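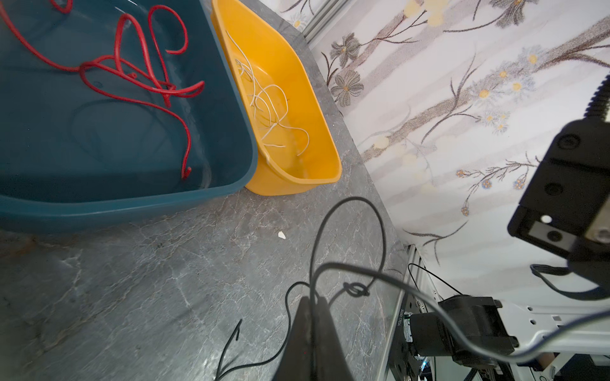
Teal tub, yellow tub, red cables, white wires, water. Good morning from my countertop!

I have been meaning to write this one up for ages, so get comfortable, it's going to be a long thread. It's about moving to a small town in your forties and learning how to be a regular somewhere. 1/

We came to Heltlow in May with two cars, too many lamps and no friends within a three-hour drive. I grew up in a place where everybody already knew my grandmother, so I never had to introduce myself to anyone. I had no idea how it was done. 2/

For the first few weeks I did what I think a lot of people do, which was wait. I waved at neighbors and they waved back, and I went inside feeling like I'd had a full day. My husband said waving was a fine start but we might want to try words. 3/

So I picked one place, the Solanki bakery on the corner by the post office, and decided to go at the same time every morning – 6 on the dot, when they unlock the door. I am not a morning person. I went in with my sweater inside out more than once. 4/

The first week I got a nod. The second week I got a "cold one today." By the third week the woman at the counter had my roll in the bag before I reached the register, and I went out and sat in the car and teared up a little over a cardamom roll. 5/

What I learned is that you have to be a bit boring. Same time, same order, same stool if it's free. I kept trying to be interesting and it only slowed the line down. People warm up to you when they know what you're going to do next. 6/

From there it sort of spread. Someone at the bakery mentioned the Tuesday-style supper they hold at the Plorkon hall (it moves around the week, don't ask me how anyone keeps track), and I brought a bean salad big enough for 300 people. I still have some in the freezer. Do not freeze bean salad. 7/

I sat next to a retired bus driver who used to run the 139 out past the reservoir, and he told me which roads flood, which dentist is gentle, and where to buy peaches by the box. I learned more over that one plate of ham than I had all spring. 8/

I won't pretend it's all rolls and peaches. There are still evenings when I miss my old friends so much that I call two of them in a row and talk until my ear is hot. Both things can be going on at once, I guess. 9/

Anyway, if you've moved lately and you're still at the waving stage, I'm rooting for you. Pick your bakery – or library, or hardware store, whatever you've got – and keep turning up. And if you're ever in Heltlow, the cardamom ones sell out early. 10/10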